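The Ladero task board is the piece of kit our robotics club gets asked about most, so it finally has its own page. It is a practice board for student teams who already have an arm and a gripper and want something more interesting to do with them than stacking blocks. Every job on it is something a person does without thinking – slide this, press that, flip a switch, plug in a cable – and every one of them will teach your team something about their robot that they didn't know in the morning!

We first built it for the Julik school challenge, where each team gets one board, one arm and a time limit. It worked so well that we kept it for the weekly club, and now it hardly ever goes back in the cupboard.

## What's on the board

- Two sliders, with printed positions from 1 to 5
- Four arcade-style push buttons in red, teal-green, blue and pale yellow
- A small digital display
- Two metal toggle switches with Off and On labels
- A patch-cable area with colored plugs
- A big green button with a drop symbol
- A carrying handle at each end

The body is made of interlocking panels in dark teal and light gray. The handles have a proper cutout to get your fingers through (the first version didn't, and we all complained).

## Where to start

Start with the arcade buttons. They are big, they are round, and they forgive a bad approach angle. Teams usually get a clean press in their first session, and the cheer you hear when that happens is worth the whole build. Then move on to the green drop button, with the fingers closed so the tips act as one pointer.

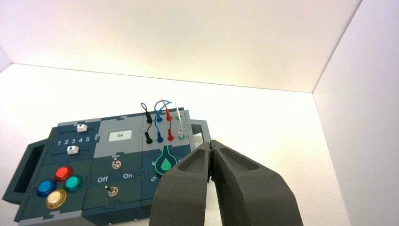 *Gripper fingers together near the green drop button, with 84 on the display.*

After that come the toggles, and this is where it gets fun. A toggle is small and metal, and a finger that is a little too high slides right over the top of it. We had one team spend a whole afternoon on a single switch, and they came out with the best approach code in the club.

Sliders are next. The knobs need a steady sideways move, so teams find out very quickly whether their arm travels in a straight line or only thinks it does. Save the patch cables for last. A loop of cable never sits the same way twice, and the plugs need a good grip and a good angle at the same time. I love watching people work on this part.

## Setting up

Put the board on a flat, light-colored surface. We use white walls and a white floor, which helps a lot if your team is working from a wrist camera. Leave free space at both ends so the arm can come in from the side. Start at a slow speed, and keep one student at the stop button whenever the arm is moving.

## Club pack

The Ladero club pack has:

- 1 task board
- 23 task cards, from single presses up to full sequences
- 2 spare patch cables
- A score sheet to copy

The cards are sorted by difficulty, but feel free to shuffle them. Our older students like to draw five at random and run them back to back.

## Borrowing a board

Clubs in the Kobori league can borrow a board for a half term. Requests for the fall open in May. Please send it back with all the cables, including the ones that have wandered into somebody's pencil case.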